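Noranero heads to the festival circuit

What a week for our little film club! Noranero, the feature we have been cheering on since its first script reading, has been picked for the Rundamora festival in June. It was chosen from 211 entries, with only 15 making the main programme.

The story follows a widowed ferry pilot who starts teaching the village children to read on her night crossings. It's gentle and very funny in places, and the last crossing had our whole row in tears.
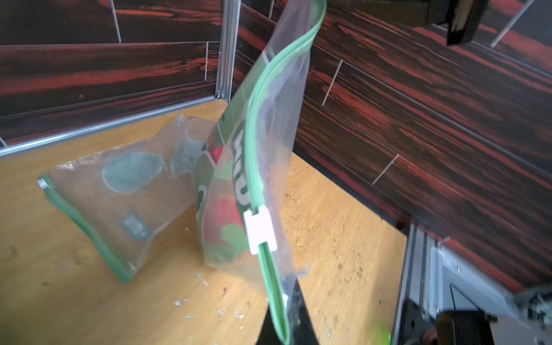
Clear zipper bags with green tracks.

The Kuster cinema is giving us a preview too, in the big room with 538 seats (we've never filled it, so bring your neighbours!). Members get 50 tickets before general booking opens, and the short film Nekineck plays first.

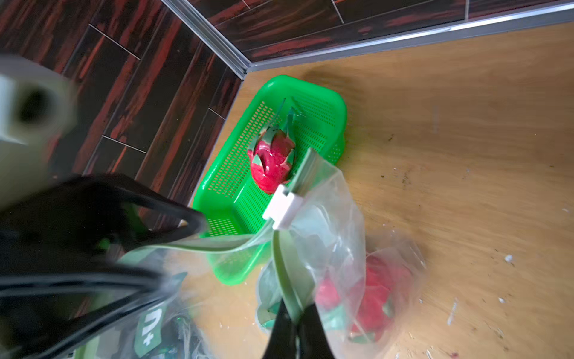 Dragon fruit in a green basket.

Doors open half an hour before the short, and there'll be a chat about the film in the foyer afterwards. Do stay for it!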